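Slide 4. Celebrity couples and the hometown press
Silvia Bednárik got 2 pages in the Trondska weekly after the wedding. Her husband got the cover. Pause here.
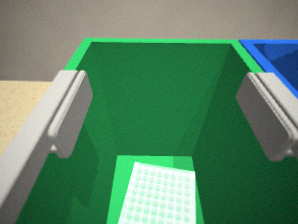

Green bin, with a white plate of round wells.
Slide 5. Magazine ran 1,000 extra copies in October. Read the headline out loud, then move on to Young-sook Shim's interview.

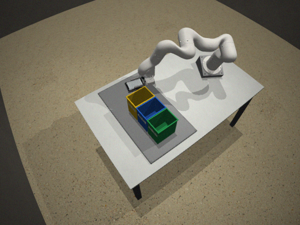 Who sold the wedding photos?
Her cousin in Ninuddale sold them, for around 50 dollars each.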